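Fistier: shelf goods and bulk bins, data card

Last edited September 20, 2022

What it is

Fistier is a table of everyday kitchen goods as they are sold in large self-service stores: pots, pans, platters, bowls, jars, utensils, and the dry foods in the bulk bins that so often stand right across the aisle from them. It has 3503 rows and 11 columns. Every row is one product on one shelf (or one food in one bin), written down in the words a shopper would use.

We started it because we love this part of a store and couldn't find a decent table of it. Grocery data is easy to come by, and most of it is barcodes, brands, and prices. Try finding out how many kinds of stockpot have loop handles, or whether flour bins tend to sit next to the mixing bowls! We wanted something a cook could read straight down and enjoy, and that a student could load in a minute.

Shabani Kariuki keeps the table. Jaruwan Jitpraphai wrote the naming guide and goes through every new batch line by line. Both of us cook a lot, which you will notice in the notes column.

What's in the files

fistier_goods.csv – the main table
fistier_aisles.csv – one line per aisle visit, with what stood on each side
names.txt – the naming guide, with all the words we settled on and the ones we dropped
changes.txt – what moved between releases
tidus/ – a small script that checks a new batch against the naming guide

The aisle file is the one people skip, and it is my favorite. A housewares aisle is rarely only housewares. Pots share the walkway with baking trays, trays with hanging utensils, utensils with whatever the store had room for. When bulk foods come into it too, you get flour and cornmeal within arm's reach of something to cook them in, and that pairing is worth a column of its own. So it has one (see "across" below).
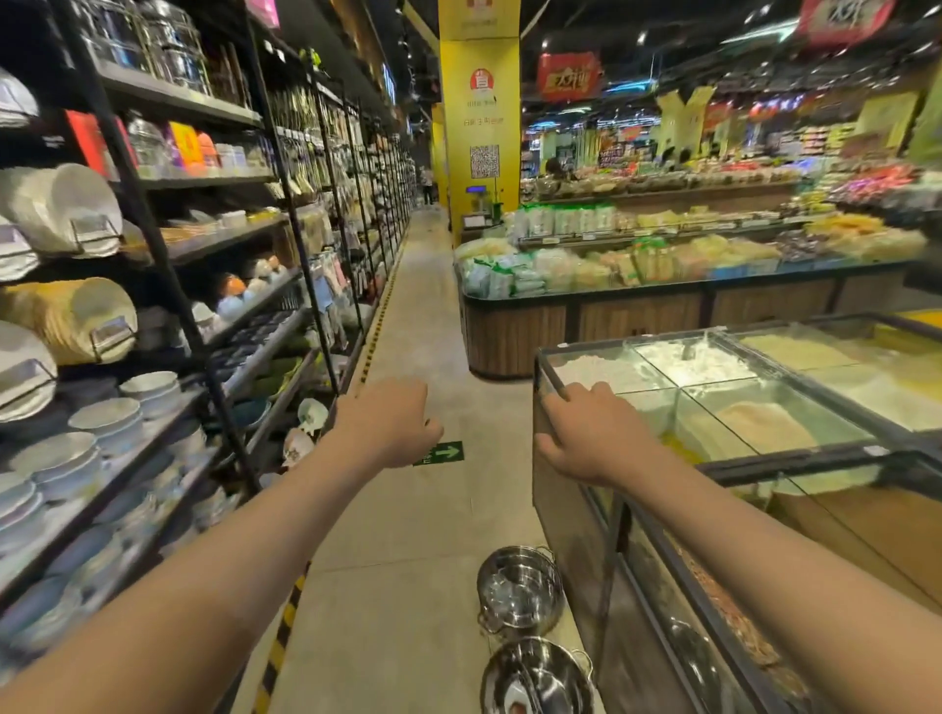

Columns in the main table

id – plain running number, never reused, even after a row is dropped
aisle – links to fistier_aisles.csv
group – one of 8 groups, listed in the next section
name – the shopper's word for it, from names.txt
material – steel, glass, ceramic, and so on; "unknown" is a perfectly good answer
color – the main color only
handles – none, side, loop, long, or mixed
level – top, upper, middle, lower, floor, or bin
neighbor – what sits right beside it
across – what faces it on the other side of the aisle
notes – free text, any length

Blank cells mean the person writing didn't look. "Unknown" means they looked and couldn't tell. Please keep the two apart if you add rows, they are very different things and it took us a whole release to untangle them the first time.

The groups

Pots and lidded vessels
Pans and trays
Plates, bowls, and platters
Jars and boxes
Utensils
Flours and meals
Grains and seeds
Beans and other dry foods

Flours and meals used to be part of one big dry foods group. Jaruwan split them after a weekend with the bin rows, and she was right. Bins are a color story more than anything: white flour, the pale beige powders that could be three or four different things, soft yellow meal, then proper bright cornmeal. If the label wasn't readable, the row says "pale beige powder" and stops there. We don't guess at chickpea flour.

How we name pots

Pots caused more discussion than the rest of the table put together, so the rules get a section here as well as in names.txt.

A stockpot is a deep pot with two handles, meant for a lot of liquid. A saucepan has one long handle. Anything wide and shallow with two short handles goes in as "low pot", which is not a word you'll see in a store, but it saved us from six names that all meant the same thing to somebody. Where you can't judge the depth, write "pot".

Handles get their own column because they tell you so much about a pot. Wire loops are light, they stay out of the way on a crowded shelf, and you can slip two fingers through one. Cast side handles feel sturdier in the hand. In the table, "loop" means an open ring of wire or rod, and "side" means any other short handle.

Steel is "steel". If the surface is polished enough to throw reflections back at you, put "polished" in the notes. I got oddly fond of those rows. A row of big steel pots on a dark shelf is one of the nicest things you can see in a store, and quite a few of the notes say more or less that.

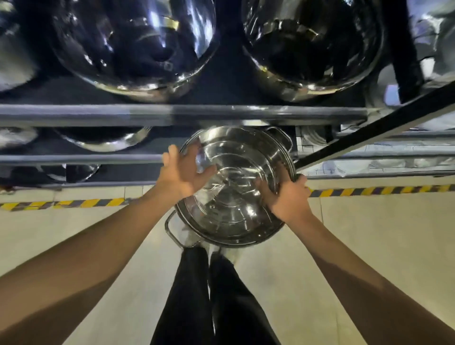 Stainless steel stockpot with two wire loop handles, held by the rim in front of the shelf.

Sizes

There is no size column. We had one, in quarts, and it was a mess: some pots carry a sticker, some have it stamped on the base, plenty say nothing, and people filled the gaps by eye. What we kept is a size word in the notes – small, medium, large – used only to compare things standing on the same shelf. A large pot in one row may well be smaller than a medium pot in another aisle. If you need true volumes, this is the wrong table for you, and I'd rather say so up here than have you find out at row 2000.

Platters and bowls

Round platters usually stand upright in wire holders so the face shows, while plates and bowls are stacked. We record "upright" or "stacked" in the notes for this group. It sounds fussy! But it changes what a shopper sees: an upright platter gives you its whole color from far down the aisle, and a stack of bowls gives you little more than a set of rims. White is by far the most common color in the group, with pale blue turning up now and then and yellow now and then too. "Golden-yellow" is allowed as a color. "Mustard" was voted out, two against zero.

How rows are written

One person walks the aisle and writes in shelf order, left side first, top to bottom, then the right side. The bins come last. Moving something to get a better look is fine as long as it goes back where it stood, and the level column always records where it stood at the start. If a thing was on the floor when the writer reached it, the level is "floor", and whatever anyone thinks about where it belongs can go in the notes.

Rows are typed up the same day. Jaruwan then reads them against names.txt and sends back questions, and the questions are honestly half the fun of the project. Is a ceramic dish with a lip a plate or a bowl? What about a bowl so wide and flat it could pass for a platter? (It goes in as "platter, bowl-like". We are both at peace with this.)

Running the check

Put your batch in the same folder as names.txt and run the script in tidus/. It prints every name, color, and handle word it doesn't know, along with the row id. It doesn't fix anything. Nine times out of ten it is a typo, and the tenth time it's a thing we've never had before, and those are the messages we like getting.

You need Python and nothing else. Save the batch as a csv with commas, not semicolons. The script will complain about semicolons in a pretty unhelpful way, and that's on the list.

Good uses

Sorting and naming exercises for a class, at almost any level
Looking at how goods are laid out by height, color, or neighbor
Word lists for kitchen things in plain American English
Planning a small shop or a pantry, if you want to see what usually goes beside what

One teacher used the Lavoie subset (pots and bins only, same columns) for a lesson on how to write a clear description, and the class sent back a list of arguments against our "low pot". Some of them are good. We're thinking about it.

Poor uses

Prices. There are none.
Stock levels. A row says a product was on the shelf, never how many of it.
Brands. Left out on purpose, even where they were easy to read.
Anything about shoppers. People are not in the table at all.

Known problems

Utensils in hanging packages are thin on detail. They overlap on the hooks, and only the front one gets a fair look.

Glass jars and plastic jars are mixed up in some older rows. If material matters to you, drop rows where the notes say "jar, checked later".

The color column does badly with boxes. A line of orange, purple, and red boxes ought to be three rows and is sometimes one row marked "mixed".

Reddish-brown grains are a headache. Several foods look the same through glass, so the group is "grains and seeds" and the name is often just "grain, reddish-brown".

Releases

The first public release came out in December and had no aisle file. The current one adds it, along with the across column and the split of the bin groups. The next release is called Forar and will bring in lids, which were left out so far – a lid on a pot counted as part of the pot, and a loose lid didn't count as anything. That seems unfair to lids.

Adding to it

Send a batch of any size. A single shelf is plenty, and small batches get read sooner. Use the words in names.txt where you can, and when you can't, write what you would say to a friend standing next to you and put a question mark after it. Tell us the country and the kind of store, but leave the store's name out.

Corrections are just as welcome as new rows. Quote the id, give the old value and the new one, and say how you know.

License

Free to use, copy, and change, for any purpose. Please mention Fistier and the release you used. If you make something with it, we'd really like to see it, especially if there are pots in it.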